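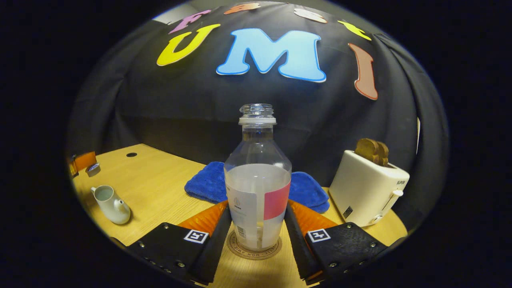
I moved to Plurville in February, knowing exactly one person, and by the second week I'd signed up for a choir. Me! I hadn't sung in front of anyone since fifth grade. The posters were all over town (Danica Tóth, our director, staples them to anything that holds still), and they promised no auditions, so I went along on a Wednesday night and stood in the back row with the altos. It's a cheerful sort of group, big on color, the kind of people who'd happily pin foam letters in a curve across a black cloth, with a light blue M bigger than its neighbors, and call the place decorated. I liked them right away.

The singing was harder. We started with a folk song from Drurneritz in 4 parts, and I lost mine before the second line. Hongmei Cui, next to me, just leaned over and sang a little louder until I found it again. She and her daughter Shiyu have been coming for 19 years, which I think makes Shiyu the only person there who learned to read music before she learned to read.

I still can't sight-read. But I've stopped mouthing the high bits, and last month I drove two hours to Plestance with Jiahui Zou and a car full of folders to sing in a church with a terrible echo and a wonderful crowd. I was hoarse for days afterward and hummed the bass line all the way through the grocery store, which isn't even my part.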